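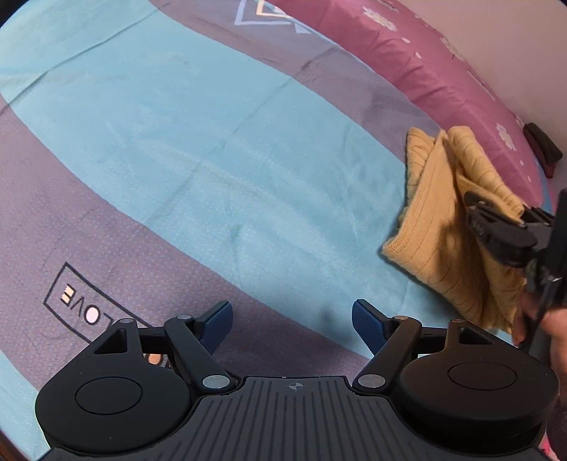
*Folding practice on the bed: one hand-held gripper has hold of the mustard knit, the other is open.*

The man who runs home trials at Tristever did not want to talk about the cardigan. He wanted to talk about the 225 garments his laundry robot had folded before it, and for the first ten minutes of our meeting he did.

The cardigan is the reason I had asked to come. In December, in a rented house on the Jollwood estate, the company's two-armed folding machine took hold of a ribbed wool cardigan, failed to notice that one of its grippers had also closed on the cover underneath, and pulled. The cover came up, a bedside lamp went over, and the arm kept pulling until a technician hit the stop button. By the company's own log, that took seven seconds.

"Seven seconds is a long time when you're watching it," he said. "I'll give you that. It's a short time in an incident report."

Was anyone hurt? "No. The technician had a sore wrist from where she'd grabbed the cloth, and she shouldn't have grabbed the cloth. That's in the training now."

It struck me as a convenient place to put the blame, and I said so. The machine is being sold, eventually, to people who have had no training at all. He took the point, though he took it slowly.

"The arm has a force limit. It worked as set. The trouble was where we'd set it. Wool stretches, so early on we had grips slipping off jumpers, and somebody raised the limit to stop that. Then the same limit applied to everything."

Somebody? "The team. Me, in the end. I signed it off."

The folding skills are learned from people. Staff stand at a bed with a gripper in each hand, built with the same sort of jaws the robot has, and fold clothes with them over and over while cameras record what the grippers see. Tristever buys its finger pads from a supplier called Voletti and writes its own software, known in the office as Kwok for reasons he said were too dull to print.

I asked how many of those recorded sessions had included a gripper catching the bedding by mistake. He looked it up, to his credit. The answer was 18, and every one of them had been thrown out before the software was trained, on the grounds that they were bad folds.

"We were cleaning the data. You don't want it learning to grab the sheet."

So it had never seen anyone grab the sheet and let go again?

"No," he said. "It hadn't."

A person who nips the sheet along with a jumper feels the drag and opens their fingers without thinking. The people in the recordings had done that too, many of them, and the company had deleted the evidence. I find this more worrying than the force limit. A limit can be turned down in an afternoon. A habit of removing every awkward moment from the record takes longer to shift, and it makes the success rate look lovely in the meantime.

He disagreed with "habit". "It was a filter. One line. We've taken it out, and we're now recording slips on purpose. Catch the cover, feel it, release, start again. It's boring work and people complain about their hands."

The lower force limit went in the week after the fault. There is also a new check, which compares how far the cloth has moved with how far the arm has, and opens the gripper if the two don't agree. In the trials since, he told me, it has tripped 29 times. I asked how many of those were real catches.

"Over half."

And the rest? "Heavy knitwear, mostly. It thinks a thick cardigan is stuck to the bed when it's only heavy."

Which means the machine now drops a fair number of the very garments that started the trouble. He called this "failing in the right direction", and I suppose it is, if you aren't waiting for your washing.

What I couldn't get from him was a plain account of who decides when the thing is safe enough to leave alone with a customer. There is a checklist. Tristever wrote it and Tristever marks it. An outside tester has been approached, he said, but no contract has been signed, and he wouldn't tell me whether the home trials would stop until one was.

"They're supervised," he said. "There's always someone by the button."

I reminded him there had been someone by the button in Jollwood. He said the button had been moved closer.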